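Search the manual
Enter a word or section number

Section 4. Replacing the power supply in the Taltow tower

Read the whole section before you begin. Allow 80 minutes if you have not done this before. The steps apply to the Taltow and the Taltow Wide. For the Ledard, go to section 6.

CAUTION: Do not open the power supply itself. It can hold a charge long after the cord is pulled.

4.1 Removing the old unit

1. Shut down the computer and set the switch on the back to O.
2. Unplug the power cord, then everything else.
3. Press the power button and hold it for a few seconds.
4. Lay the case on its side with the removable panel facing up.
5. Take out the two thumbscrews at the rear and slide the panel back until it stops. Lift it off.
6. Touch bare metal on the case. Do this again each time you walk away and come back.
7. Unplug the wide main cable from the motherboard. Press the latch and pull on the plug, never on the wires.
8. Unplug the processor power cable and the drive cables.

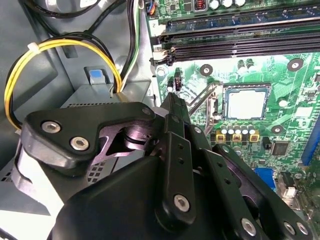
Note - if a plug will not move, check the latch again before you pull harder. Rocking it gently from end to end usually frees it. Older Carrasco cables have a stiff latch and may need a flat plastic tool.

9. Support the power supply with one hand and remove the four screws on the back of the case.
10. Lift the unit out with its cables.

4.2 Fitting the new unit

1. Check the label. The Taltow needs at least 400 watts. The Taltow Wide with a graphics card needs 1,000.
2. Set the unit in place with the fan facing the vent.
3. Start all four screws by hand, then tighten them.
4. Connect the main cable, the processor cable and the drives, in that order. Each latch should click.
5. Tie back any loose cable so it can't reach a fan.
6. Refit the panel, plug in the cord and set the switch to I.

If the computer does not start, turn it off and check the processor cable first. It is the one most often left out.

CAUTION: A burning smell means stop. Pull the cord and do not try again.

Old units can be sent to the Hullarside service desk, attention Lejla Kos. Pack them without the cord.

Next: 4.3 Cleaning the dust filter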